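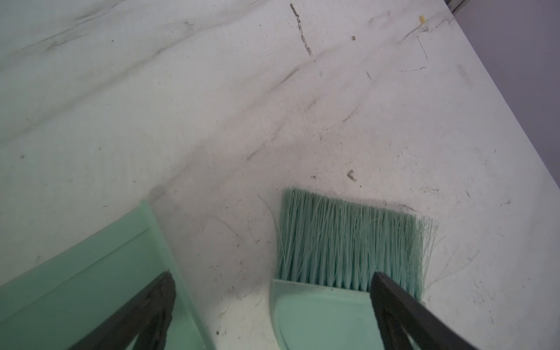
Dustpan and brush, one at each gripper finger

Hi all,

Back from the open day at Gimwood, and since a few of you asked on the list, I'll start with the question I'm answering:

> On October 17, 2021, the Mallero group wrote:
> Is the Gimwood open day worth the drive? We'd be coming
> 40 miles each way and the flyer only says "robots at
> work." Last April at Bomier it was mostly slides and
> a sandwich table. Do they run anything live?

Yes! Go if they do another one. They had sweeping up going in the demo room, two arms over a marble-patterned table, and I stood there so long that I missed the whole tour of the machine shop (no regrets, I've seen a lathe before).

I sweep my own kitchen every night and never once thought of it as a two-handed job that needs planning. One hand has to hold the pan at a decent tilt and the other has to work around it, and when you watch arms doing it you start noticing every little angle. I caught myself holding my breath over a bit of crumpled paper.

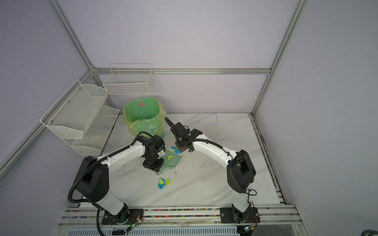

Left arm on the pan, right arm near the blue scrap, bin at the back

We got a short talk too. The speaker said they'd logged 148 sweeping runs so far and want to get to 2,000, and that crumpled paper is a pain to work with as every piece ends up a different shape. Somebody asked about flour and the speaker just laughed, so I guess that's for another year.

The spot I liked best was by the side panel, where you get a good look at both wrists at once.

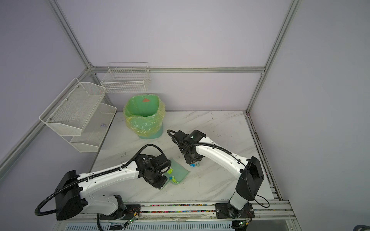
Parking is the one thing I'd complain about. The lot holds 10 cars if everybody is polite, so I left mine over by the Nakamura building and walked back, which was fine except for the hill. Coffee was free and pretty good. Wear something warm, they keep that demo room chilly!

If anyone from Mallero wants to share a ride next time, write me off list. I've got room for three plus bags.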